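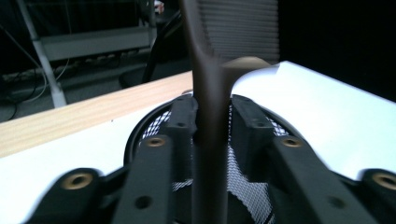 Ralluveo releases software that finds bad moments in gripper recordings

Ralluveo, a small software company in Wollercombe, has released a new version of Zamov, its tool for checking recordings made with hand-held grippers. The version came out in November and is free for university labs. Companies pay for a license after a trial period.

Zamov reads the video from the camera on a gripper together with the motion data, and marks the parts that a control policy should not learn from. Until now it could only accept or reject a complete recording. The new version works on short windows of 10 video images each, so a recording with one weak second in it can keep all the rest.

"We were throwing away good work," said Anwara Wanigasekara, who leads development at Ralluveo. "A person moves too fast for a moment, the picture is smeared, and the old version said no to everything. Our users did not like this, and they were right."

The main change is in the perception part. The earlier version measured the sharpness of the whole image and compared it with a fixed limit. This gave many false alarms when the camera looked at a plain surface. A white tabletop has very few edges, and the software took the missing edges for blur. Dark corners of a room caused the same trouble.

Zamov now looks separately at two regions. The first is the gripper itself, which should stay sharp because it travels with the camera. The second is everything else. If the fingers are sharp and the object between them is streaked, the tool writes the label "object motion". If the fingers are sharp and the whole background is smeared, the label is "camera motion". If the fingers are also unclear, the tool suspects a problem with the focus or with the lens and asks the user to look.

The difference is important for training, according to the company. Camera motion disturbs the estimate of where the gripper is, and the planned path becomes noisy. Object motion does not disturb this estimate so much, but it can hide the moment when a grasp begins or ends. Users can now set a separate limit for each label.

Ralluveo tested the new version on 293 recordings of table tasks, most of them with sticks, pens and cups. The old version rejected 100 of these recordings completely. With the new one, 69 of the 100 could be used after the marked windows were removed. The remaining recordings were mostly too short to be useful after cutting, or the position data was lost for too long. The company has not published the recordings, but it says that the settings used in the test are included with the release.

A second new function concerns people who come into the view. In many recordings a helper puts things back in place between two attempts, and this part should not go to the training set. Zamov can now detect a hand or a forearm that enters while the gripper fingers are open and holding nothing. It marks the period as "reset" and starts the next attempt when the arm has left the image.

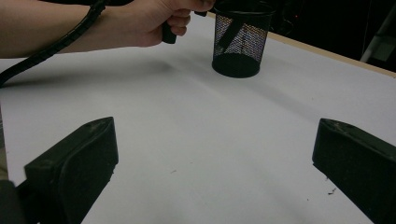
Where it still makes mistakes

The reset function is turned off when the software is installed, and Wanigasekara recommends trying it first on a small set. Cables are the most common source of errors. A cable that runs along an arm can be taken for a part of the arm, and when the cable stays in view the tool believes that the person is still there. Containers with mesh sides are also difficult. The detector sees through the holes, and it is not always sure if an object is inside the cup or behind it.

Tin-yau Chiang, a robotics engineer who used a test version for two months, said that the labels saved him a lot of time, but he still reads them with care. "For the fast movements I trust it now," he said. "For the resets I look at each one. It usually finds the start correctly and puts the end too late, so I lose the first approach of the next attempt."

Chiang also asked for a better way to correct labels by hand. In the test version it was necessary to edit a text file. The released version has a timeline where the start and the end of each marked period can be moved with the mouse. The corrections are saved in a separate layer and the original recording is not changed.

Connection to planning tools

Recordings that pass the check can be exported directly to Yuen, the company's planning package. Yuen takes the path of the gripper and tests if a given robot arm can follow it, with its joint limits and its maximum speed. Before, users had to convert the files with their own scripts, and the time stamps were sometimes moved by one or two images in the process.

The export now keeps the original time stamps, also when windows were removed in the middle. The gap is written in the file as a gap, and Yuen does not try to connect the two sides. Users who prefer a continuous path can turn on interpolation, but only for gaps shorter than one window.

Very fast movements stay a difficult point here. A person can turn the wrist and shake an object much faster than most arms can do it. Yuen will mark such a section as not reachable, or it can make the section slower if the user allows this. Wanigasekara said that slowing down is fine for placing and sorting, and that it should not be used for tasks where the speed itself matters, for example tossing.

Availability

The new version runs on Linux and on Windows. A graphics card is recommended but not required. Without one, the check takes longer than the recording itself. Files from the previous version can be opened, but they must be checked again before the new labels appear, and old limits are not transferred.

Ralluveo is now working on support for two grippers that are used at the same time by one person. In this case each gripper often appears in the view of the other one, and the current version labels the second gripper as an unknown object. The company did not give a date for this update. Users with two-handed recordings can send short samples to the support team in Wollercombe.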